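ボストトゥス

ボストトゥス(Bostotus)は、ミハイラ工科学校(Mihăilă)の課外クラブ「アルテネッティ」(Altenetti)が続けている、小型バルブの把持と組み付けを題材とした生徒主体のロボット製作プロジェクトである。配管に使われる止水栓や継手をロボットの二本指グリッパーでつかみ、向きをそろえ、相手側の部品まで運んで接続するまでの一連の動作を、機構の設計から制御、記録の整理まで生徒自身の手で行う。同名の校内競技会が毎年1月に開かれており、文脈によって「ボストトゥス」がプロジェクトを指す場合と競技会を指す場合がある。

指導はレヌツァ・ウルス(Lenuța Ursu)が担当し、制御ソフトウェア「アヴィク」(Avik)の初期版は当時の生徒ホラツィウ・ネアグ(Horațiu Neagu)が書いた。

目次
概要
名称
歴史
題材となる部品
作業台と機材
アヴィク
練習課程
把持の技法
記録の方法
校内競技会
評価と影響
脚注
関連項目

概要

学校のロボット活動というと、床を走る車両型や、ボールを運ぶ競技用の機体を思い浮かべる人が多い。ボストトゥスが選んだのは、手のひらに収まる金具をきちんとつかむという、見た目にはずいぶん静かな課題である。ところが、この静かな課題が実に奥深い。丸い胴はわずかな力の偏りで指の間を回り、上に張り出したハンドルは思わぬところで周囲に当たり、光沢のある面はカメラの露出を狂わせる。部員はこうした振る舞いをひとつずつ確かめながら、指先の形や近づく角度を変えていく。

プロジェクトの最終課題は「接続」と呼ばれ、台上の継手を持ち上げ、固定された管の先端に軸を合わせて差し込むところまでを指す。ねじ込みや水を通す試験は課題に含まれない。水回りの工事を学ぶ場としてではなく、物の形と力の関係を学ぶ場として設計されているためで、この範囲の絞り方はウルスの方針による。

名称

「ボストトゥス」という語に辞書上の意味はない。部の初期の記録帳に、部品箱のふたに書く仮の名前として現れるのが最初の用例で、そのまま定着した。部員の間では「ボス」と略されることもあるが、競技会の書類では略称を使わない決まりになっている。

クラブ名のアルテネッティのほうが古く、もとは木工と金工の合同クラブの名であった。ロボットを扱う班が分かれたあとも名称は変更されず、金工班と同じ部室、同じ工具棚を使っている。工具棚の鍵の置き場所まで当時のままである。

歴史

前史

アルテネッティの金工班には、古い止水栓を分解して断面を磨き、内部の構造を見せる標本を作る習慣があった。標本は校内の展示で人気があり、なかでもハンドルを回すと流路が開閉する様子を間近に見られるものは、順番待ちの列ができるほどだったという。ロボット班が題材を探していたとき、部室の棚にこの標本作りで余った部品が大量に残っていたことが、プロジェクトの直接のきっかけとなった。

成立

最初の試みは、継手を箱から箱へ移すだけの単純なものであった。指先には平らな板を使い、つかむ位置も人が目で決めていた。板のままでは円筒に触れる面積が小さく、持ち上げる途中で部品が傾く。ネアグはこの傾きを手首側のカメラの映像から読み取り、つかみ直すかどうかを部員が判断できるようにする小さなプログラムを書いた。これがのちのアヴィクである。

ネアグは卒業までの間に設定画面の大部分を作り、説明書も残した。説明書には余白への書き込みが多く、後の部員がそこへさらに返事を書き足している。版が上がるたびに清書の話が出るものの、書き込みごと複写したほうが役に立つという意見が強く、今も複写版が配られている。

発展

班の人数が増えると、指先の加工、制御、記録の三つの係が置かれた。係は固定されておらず、学期の途中でも入れ替わってよい。加工係で入った生徒が記録係の仕事に夢中になり、映像の分類規則をまるごと書き直した年もある。この規則は後述のとおり現在も使われている。

2025年8月21日には、夏季の公開作業日として部室が地域の来場者に開放された。来場者が操作盤に触れ、自分で選んだ角度から把持を試す時間が設けられ、用意した記録用紙は午前のうちになくなった。金工班の標本も同じ部屋に並べられたため、断面を見てから同じ種類の部品を機械でつかむ、という順路ができあがった。

題材となる部品

練習と競技で使う部品は、いずれも小型の手動バルブまたはその継手である。部の手引きでは、外観と持ちやすさによって次のように分けている。

めっき胴の止水栓
胴の外側が鏡のように光るもの。硬くて変形しないため力加減はつかみやすいが、照明や指そのものが映り込み、映像から縁を見つけるのが難しい。

樹脂胴の継手
白色や灰色の樹脂でできたもの。映り込みが少なく初心者に向く。強く挟みすぎると表面に跡が残るので、握る力の上限を先に設定しておく。

ハンドルの形による区分
つまみの左右が広がった羽根形、片側に伸びるレバー形、丸形に分ける。羽根形は上から見たときの向きが読み取りやすく、部員に好まれている。手引きには「まず羽根を見よ」という一行があり、初めて操作する生徒はたいていこの一行から教わる。

部品の開口部を正面に向けて構えることを、部内では「口を見せる」と言う。胴の縁、その内側の白い部分、さらに奥の穴が輪のように重なって見えれば、軸がカメラのほうを向いている目安になる。輪の重なりがどちらかにずれていれば、その分だけ手首か部品が傾いている。道具を足さずに姿勢を確かめられる巧みな見方で、これを覚えた生徒は操作が目に見えて落ち着く。めっき胴の栓では、ハンドルの面が照り返しで白く飛んでいても、輪のほうはよく見えることがある。
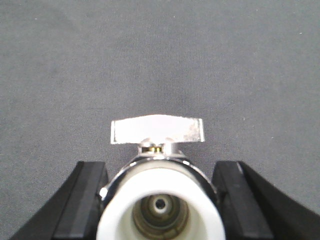 作業台と機材

作業台の上面には灰色の布が張られている。布は部品が転がるのを抑え、金属を置いたときの音も小さくする。さらに、めっきの光沢や樹脂の白が背景からよく浮き上がるので、映像を見返すときにも都合がよい。糸くずが付きやすいという弱点があり、部の手引きには布の手入れだけで一節が割かれている。

グリッパーは向かい合う二本の黒い指を持つ。つや消しの黒が選ばれているのは、光る部品への映り込みを穏やかにするためと手引きに書かれている。カメラは手首側に付いており、指と部品が常に同じ位置関係で画面に入る。天井側から見下ろす映像に比べると見える範囲は狭いが、つかんだ部品の口やハンドルの向きを読むにはこの近さがありがたい。

指先の加工は、部員がもっとも腕を振るうところである。内側の面をまっすぐに仕上げるか、わずかに角度をつけるか、外側をどこまで削って軽くするか。数字の上では小さな差でも、つかんだときの安定は驚くほど変わる。歴代の試作品は年度の札を付けて引き出しに保管され、うまくいかなかったものも捨てずに残してある。

アヴィク

アヴィクは、グリッパーの開閉、手首の姿勢、映像の保存をひとつの画面で扱うためのソフトウェアである。自動で判断を下す機能は意図的に少なく、操作者が見て決めたことを正確に実行し、その経過を残すことに重きを置いている。

主な機能は以下のとおりである。

開閉幅の指定と、握る力の上限の設定
手首を小刻みに傾ける微動操作
直前の姿勢へ戻る「ひと戻し」
映像への印付けと、印ごとの再生
記録用紙と同じ項目を備えた入力欄

なかでも「ひと戻し」は評判がよい。もとはネアグが自分の操作ミスを取り消すために付けたものだったが、これがあると初心者が思い切って試せるようになり、練習の進み方がすっかり変わった。戻れるのは部品に触れる前の姿勢までで、一度握った後は戻れない。この制限は安全のために設けられたもので、触れる直前に一呼吸おく癖がつくという利点もある。

画面の表示は学校で使われる言語に加えて英語でも出せる。翻訳は部員が少しずつ進めてきたため、年度によって言い回しがまちまちで、同じ「開く」に三通りの訳が当てられていた時期もあった。

練習課程

新入部員の課程は12の段階からなる。最初の段階では機械に触れず、自分の親指と人差し指で継手をつまみ、どこを持てば安定するかを言葉にする。胴の中央を持つのか、口に近い側か、ハンドルの真下か。手で感じたことを先に言葉にしておくと、あとで指先の形を考えるときの手がかりになる。

続く段階では、電源を入れたグリッパーで空の開閉を行い、次に樹脂胴の継手を台の上でつかむ練習に入る。持ち上げる動作はさらに後で、つかんで離すことを十分に繰り返してから許可される。めっき胴の止水栓は後半になってようやく登場し、部員はこの切り替わりを楽しみにしている。初めて光る部品を扱う日には、先輩が横に椅子を持ってくるのが慣例である。

最後の段階は「接続」で、ここまで来ると操作者のほかに読み手が一人付く。読み手は映像だけを見て「口が右」「羽根が下がった」などと短く声をかけ、操作者は手元と声の両方を頼りに軸を合わせる。二人の呼吸が合ったときの動きは見ていて気持ちがよく、部室にいる全員が手を止めて見入ることもある。

把持の技法

部の手引きに名前の付いている持ち方のうち、よく使われるものを挙げる。

正面持ち
口を手首側のカメラに向け、胴を左右から挟む。姿勢の確認がしやすく、すべての練習の基本となる。ハンドルは指より上に出しておき、指の上端に当てない。

肩持ち
胴が太くなる部分のすぐ下に指をかける。めっき胴で滑りを抑えたいときに使うが、部品ごとに肩の位置が違うため、指の高さを毎回合わせ直す。

浮かし持ち
布からごくわずかに浮かせた状態で止め、回転が起きないかを見る。持ち上げの前の確認として行うもので、慣れた部員ほどここに時間をかける。

預け持ち
片側の指を先に部品へ触れさせ、もう片側を寄せる。左右の指が同時に動く機構では本来できない動作だが、手首をずらすことで近い効果を得る。手引きでは上級者向けとされている。
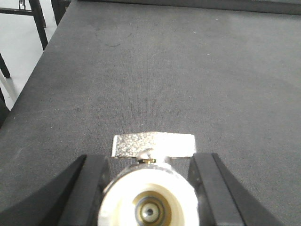
平らなレバーハンドルを上に向け、白い円筒形の継手を左右の指で保持したグリッパー。灰色の布を張った作業台にて。

記録の方法

ボストトゥスの特色としてよく語られるのが、記録への熱の入れ方である。映像には一回の把持ごとに短い札が付けられ、部品の種類、持ち方、操作者の所見が書き込まれる。分類済みの把持記録は1,373件にのぼり、部員は誰でも部室の端末から検索できる。

所見の欄には決まった書式がない。「右の指が先に当たった気がする」「羽根のくぼみを目印にしたら楽だった」といった感想がそのまま残されており、あとから読む者にはこれがたいへん面白い。感想と映像を突き合わせると、操作者の感じたことと実際の動きが食い違っている例も見つかる。食い違いの見つかった記録には青い札が付き、学期末の読み合わせで取り上げられる。

失敗した把持の記録を消すことは認められていない。記録係が作った分類規則では、落下、回転、傾き、ハンドルの接触を別々の項目として扱い、原因がわからないものには「保留」の札を付ける。保留の札を外すには、別の部員が同じ条件で試し、意見を添える必要がある。何年も前の保留が新しい部員によって解かれると、その部員の名が規則集の巻末に加えられる。

校内競技会

競技会は1月に校内で行われ、参加は操作者と読み手の二人一組による。部外の生徒も参加でき、そのための練習日が前の学期から設けられる。ウルスは開会のあいさつを短く済ませることで知られ、過去の進行表には「あいさつ、すぐ開始」とだけ書かれたものが残る。

競技では、台上に置かれた部品をつかみ、指定された向きで一度静止し、接続の位置まで運ぶ。速さよりも姿勢の正確さに高い配点があり、静止の間に部品が回れば減点となる。つかみ直しは2回まで認められる。つかみ直しを宣言する際には、理由を声に出して述べなければならない。この規定は観客に好評で、操作者が何を見て何を迷っているのかが会場全体に伝わり、静かな競技でありながら大いに盛り上がる。

得点は組ごとに集計される。これまでの最高点は139点で、部外から参加した組が記録した。この組は本番で正面持ちしか使わず、代わりに浮かし持ちによる確認を毎回ていねいに行ったと記録されている。

競技会の後には「反省つかみ」と呼ばれる時間があり、各組がもっともうまくいかなかった部品をもう一度選んで挑戦する。採点はなく、読み手と操作者を入れ替えてもよい。本番より長く続く年も多い。

評価と影響

校内では、ボストトゥスの経験が他の授業にもよい影響を与えているとされる。製図の授業では円筒の軸を意識した図が増え、金工班は断面標本にロボット班の映像を添えるようになった。逆に、標本で内部を知っている生徒はハンドルの位置から中の様子を想像するのが早く、両班の行き来は今も盛んである。

課題としては、扱う部品の種類が偏っていることが挙げられる。棚に残っていた部品から始まった経緯もあって丸い胴のものが大半を占め、角のある弁箱や大型の栓は手引きにまだ項目がない。部内では角形の部品に合わせた指先の試作が進められており、引き出しには「角・仮」と書かれた札がすでに数枚入っている。

また、アヴィクの記録形式が古い版と完全には互換でないことも指摘されている。初期の映像を開くには変換の手順が必要で、その手順書もまたネアグの説明書の余白に書かれている。

脚注

「接続」は部内の用語であり、配管工事における接続作業の完了を意味しない。
手引きの「まず羽根を見よ」は、丸形ハンドルの項では「まず口を見よ」に置き換えられている。
競技会の得点は現行の配点によるもので、配点改定前の記録とは比較できない。

関連項目

アルテネッティ
アヴィク
止水栓
ボールバルブ
ロボットハンド
課外活動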